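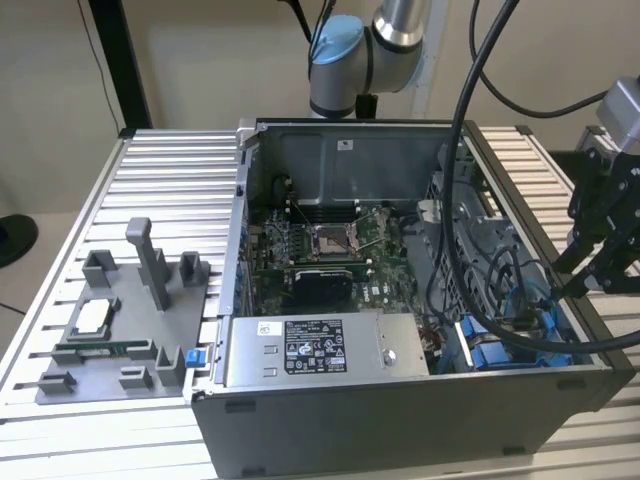 OTANCE, August 11, 2025 – I've been going along to the robotics club at Rullatia College since March, mostly to make the tea and get in the way, and I can now tell you more about the inside of an old desktop PC than I ever wanted to know!

The club is getting ready for the Grerkar student challenge, and this year's task sounds easy until you try it. Teams have to get a robot to fit parts into an ordinary office computer with the side off. For our lot that means the processor and a stick of memory, both waiting on a grey 3D-printed plate next to the case. The plate has gone through 23 versions (I've got one of the rejects on my desk, it holds pens very nicely). The latest has a little nest for the processor and a slot with clips to keep the memory stick where it should be.

The processor is the bit everyone frets over. With the socket open all those tiny pins are showing, and you really don't want a gripper coming down crooked on them. The students have named their program Lucero and they talk about it like a moody pet – "Lucero doesn't fancy it tonight" was the whole of last week's progress report.

I had a go at steering the arm myself and got nowhere near the socket, so I've gone back to the tea.
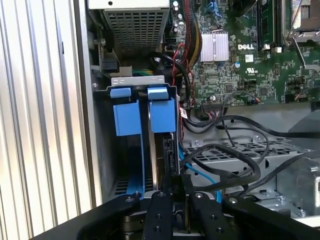 College and Community

Cables are the other headache. The computer is a Dell, and there's a proper tangle of black ones in there, plus a bright blue one curving round by the drive bay, right where the fingers like to go. People move a cable aside without thinking, but every move the arm makes near one has to be planned, and the students have spent whole evenings arguing over which side to come in from. Some want to tie everything back first. The rules allow it, but tying up comes out of your 40 minutes.

There's a prize of £1,000 for the winning team, and ours would like to spend it on a second gripper. The club can take 2 more members before the autumn, no experience needed, so ask at the college front desk if you fancy it.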